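Notes from the Storska open day, January

We got to the Storska hall at 10 and hung our coats by the door. Areti Tsakiris had booked us on the morning round, which starts with storage and ends at the bottle tables. The storage side is plain: a blue metal rack, a cardboard box, green plastic crates in a stack. Most of our group walked straight past. I stayed, as we are about to buy crates for our own shop.
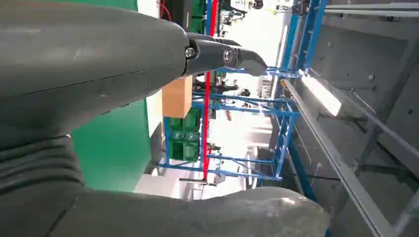 Areti said she would take crates over cardboard any day, and that the ones from Kiltik had lasted her 7 years. I am less sure. Cardboard folds flat and we are short of floor.

The tables have green tops and the bottles are plastic with clear caps – the sort you might keep under a sink. I asked what they cost empty and was told to write to Bucur, who handle orders.

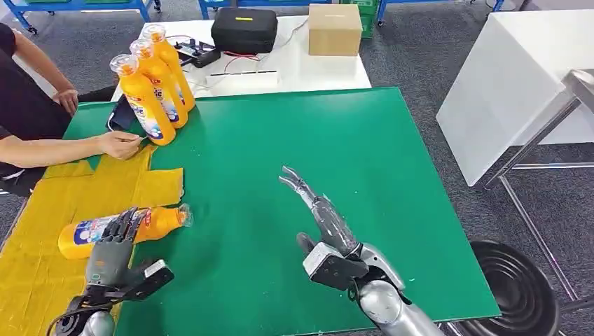

*Orange bottles, three standing and one on its side.*

Labels took up most of the talk. Storska print theirs in small type with plenty of colour, and I found them hard to read at arm's length. Our own are duller but clearer. 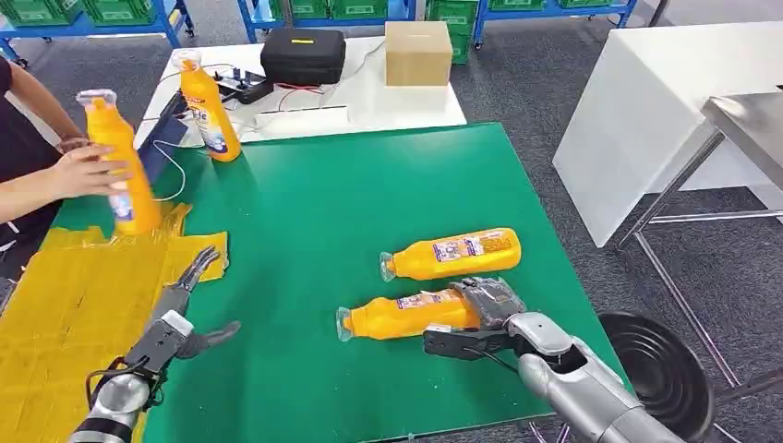

*Yellow bottles at the green table.*

Paper labels don't take much handling. Once an edge lifts, the rest tends to follow, and then the instructions go with it.

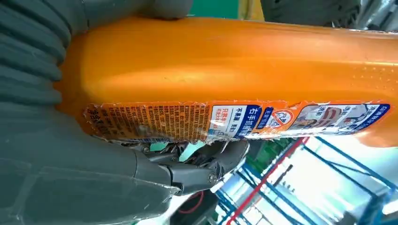
We use a film label from Premesora at home and I came away content to stay with it, though it costs more. Tea was at the far end of the building. The car park is 5 minutes' walk and badly signed, so use the side gate.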